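Costume hire: frequently asked questions

Applies to all hire costumes in the Rolldale and Barbier ranges. Accessories sold outright are covered by the terms printed on the order confirmation.

How do I choose a size?

Each costume is listed with chest, waist and inside leg measurements in centimetres. These are measurements of the wearer, so there is no need to add anything for ease. Measure over a thin shirt. Full-body animal suits are cut wide, and the figure that matters most is the length from the nape of the neck to the crotch. If a wearer falls between two sizes, take the larger one.

What is included in the hire price?

The costume, its headpiece where one is listed, a garment bag and cleaning after return. Footwear is included only where the listing says so. Wigs are sold and cannot be hired. Make-up is not supplied with any costume.

How long is the hire period?

The standard period is four days, counted from the day of delivery to the day the parcel is handed to the carrier. Extensions can be booked up to the last day of the period if the costume has not been reserved by another customer. Extensions in January are usually possible. In December they are rarely available for anything with a beard or antlers.

Can I hire for a large group?

Yes. Orders for more than seven costumes are handled by Jérémie Lemaire, who checks stock across both ranges before confirming. Send one list giving the measurements of every wearer. Separate lists sent on different days are treated as separate orders and may be filled from different batches, with slight differences in colour between them.

Do you hire masks and mascot heads on their own?

Mascot heads from the Barbier range can be hired without the body. Half masks are sold only. Mascot heads have an adjustable inner band and will fit most adults. Vision is limited to the mesh panel in the mouth, and the wearer should have a companion on stairs or in a crowd.

How should a costume be kept between wearings?

Hang the body on the wide hanger supplied and leave the zip open until the lining has dried. Stand mascot heads upright on a flat surface away from radiators.
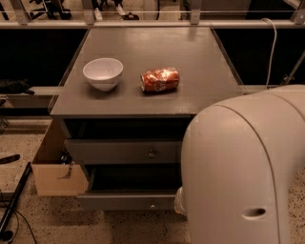
Small parts account for most of our loss charges. Buttons, cufflinks, clip-on ears, belt hooks and spare whisker strands should be kept together from the moment the costume comes off. A round, fairly deep bowl like the white one on the dark grey cabinet is suitable, and so is the small cloth pouch in the garment bag. Drinks cans, full or crushed, should be kept well away from fur and felt, as sugar residue mats the pile and has to be removed by hand. Do not put small parts loose in the parcel when you return it.

Can I wash the costume myself?

No. Hire costumes are cleaned by us after each return. Fresh marks may be blotted with a damp white cloth. Do not rub, and do not use stain remover, bleach or a tumble dryer. Note any mark on the return slip, giving its position and what caused it if known. Ordinary marks are not charged for. Wax, hair dye and theatrical blood are.

May I alter a costume?

Hems may be tacked up with long stitches in a contrasting thread, which must be removed before return. Cutting, gluing and iron-on tape are not allowed. Safety pins may be used on cotton and wool – never on satin or on the padded suits.

Are the costumes flame resistant?

The fur fabric used in the Rolldale range is treated. The treatment slows burning and does not make the fabric fireproof. No costume should be worn near candles, fire pits or stage flames. Test papers for individual models can be requested by quoting the number on the neck label, for example 244.

What deposit do you take?

The deposit is shown beside each costume before payment. It is released within five working days of the return being checked in. Where a part is missing, we write to you first and hold only the value of that part.

What if the costume does not fit or arrives damaged?

Contact us on the day of delivery. Do not wear the costume to the event and report the fault afterwards, as we cannot then separate the fault from wear. If a replacement is in stock it will be sent by the fastest service available at that hour. If none is in stock, the hire price is refunded in full.

Can I cancel?

Cancellation is free until the parcel has been packed – the order status will change to "Closed for packing". After that point, half the hire price is payable. The deposit is always returned.

Contact: Pundia Costume Hire, customer desk | © Pundia | Page last revised May 24, 2024 | Back to top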